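**Westdale Residents' Services** — thread on folding and storing knitwear

**1/10**
Each December our office receives the same inquiry from residents: how should sweaters be stored so that they keep their shape? The guidance in this thread was prepared by Annapurna Rai of our Household Skills program and replaces the printed sheet issued to new tenants.

**2/10**
Knitwear should be folded and stored flat. A hanger places the full weight of the garment on the shoulders, and ribbed knits in particular will lengthen over a season. Residents who have only hanging space may fold the sweater in half lengthwise and drape it over the bar of a padded hanger for short periods.

**3/10**
A made bed is the most suitable surface for folding in most of our apartments. It is wide, it is soft, and it allows the sleeves to be laid out in full. Please clear the bed of other laundry first and work on one garment at a time.

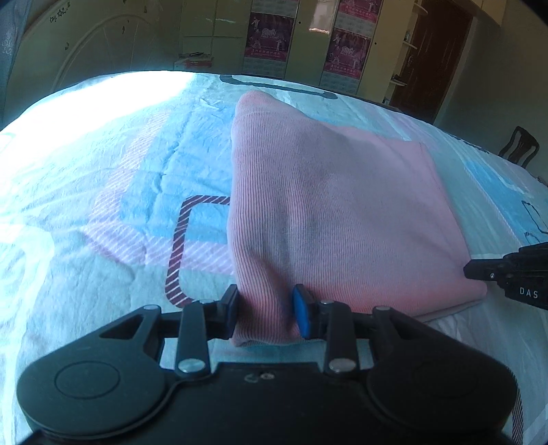 *Pink ribbed knit, folded, on a patterned bedsheet.*

**4/10**
The recommended method is as follows. Lay the garment face down and smooth it outward from the center with flat hands. Fold one side in toward the middle and lay the sleeve straight down along it. Repeat on the other side. Then bring the hem up to the collar, in one fold or two according to the depth of the shelf.

**5/10**
Ribbing should run straight from top to bottom before the first fold is made. If the ribs slant, open the garment and start over. Pulling at the corners of a finished fold does not correct a slant and may stretch the hem.

**6/10**
A question from Jhair Llanos, received after our last notice: must the edges line up exactly? They need not. Thick knits seldom give a sharp edge, and pressing down hard to obtain one will leave a crease. A fold that is slightly uneven at the bottom will sit perfectly well on a shelf. 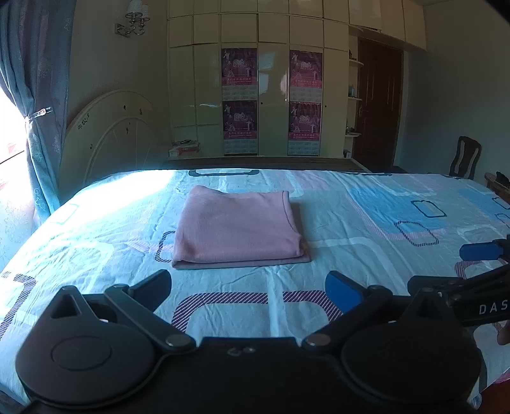

**7/10**
Before a garment is put away for the season, it should be clean and completely dry. Residents are asked to allow 36 hours of flat drying for heavy knits, turning the garment once. The drying racks in the Quintero building may be reserved through the front desk — please return them folded.

**8/10**
Stack no more than four sweaters, with the heaviest at the bottom. Cotton storage bags are preferred over sealed plastic for wool. Cedar blocks may be used, provided they do not rest directly against light-colored yarn. Marisol Ospina has asked us to add that lavender sachets should be replaced each year, as the scent fades well before the sachet looks worn.

**9/10**
Acrylic and cotton blends may be folded in the same manner. They are less attractive to moths, and an ordinary drawer is sufficient. Care labels take priority over anything stated in this thread. Where a label is missing or cannot be read, treat the garment as wool.

**10/10**
Printed copies of this guidance are available in Room 817. Requests for large print or for a Spanish version should be directed to Ruth Huaranga at the same office. A separate thread on fitted sheets is in preparation and will be posted to this account.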